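So the Cinell gripper has been on the arm since early August, and I finally have enough hours on it to say something useful. A few of you asked after my last post whether I'd kept the Nkuna or sent it back. I kept it! It's in the drawer, and I'll get to why.

Quick recap for anyone new. I've been swapping grippers on the same arm with the same job: pick up a dry eraser, carry it over to the wall, wipe, bring it back. I picked the eraser on purpose, and I'd recommend it to anybody comparing grippers on a budget. It's squishy, it sheds a little, and it tells on you right away if your grip is too hard or too soft. Wooden cubes make every gripper look good.

The Nkuna is a plain parallel gripper, two flat jaws that slide in and out. I love how easy it is to set up (one cable, one little config file, done before lunch). But on felt it had this habit of letting the block creep. You'd start a wipe with the eraser sitting square and finish with it leaning over like a loose tooth. Turning up the force helped some, and then the sides started getting chewed.

The Cinell has the linkage style fingers, the kind that spread wide and swing in from both sides. Setup was a pain. The mounting plate I got from Plasitz had the right holes and the wrong screws, so that was an evening gone, and the driver wanted the finger travel as a raw number with no units anywhere in the manual. I ended up at 1,487 for the closed position on the eraser and wrote it on a piece of tape so I'd never have to find it again. Fully open is 4,000, if you're trying the same thing.

Once it was running, though – wow, what a difference. The fingers come in at a bit of an angle and sort of cradle the block, and the creep mostly went away. I also get a much better look at what's going on, with the little wrist camera looking past the fingers at whatever they're holding. With the Nkuna the jaws blocked half the view.

Wrist view first, then the whole arm reaching out to the wall:

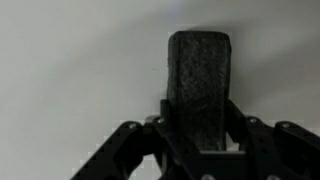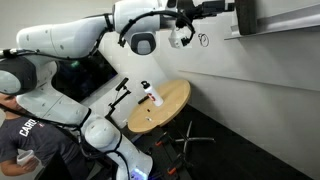
The part I'm still fighting is speed. At 900 in the controller's speed setting everything is smooth and a little boring. Push it past that and I get a shudder right as the eraser makes contact, and I can't decide if it's the fingers flexing or my force loop being lazy. Ladi Afolabi thinks it's the loop, and Ladi has been right about my loops before, so that's next on the list. I ran three wipes in a row with the filter turned way down and the shudder did change, which I'm taking as a hint.

As for the Nkuna, it's still the one I'd grab for boxes and anything with hard flat sides. It closes faster and I trust its repeatability more. I'd just keep it away from felt.

I've got a Grorau controller on loan until the end of the month, so the plan is to run the same wipe with that and the Cinell together before I touch any more hardware. If you've used one with linkage fingers, please leave a comment with your filter settings, even if they're ugly. Mine certainly are.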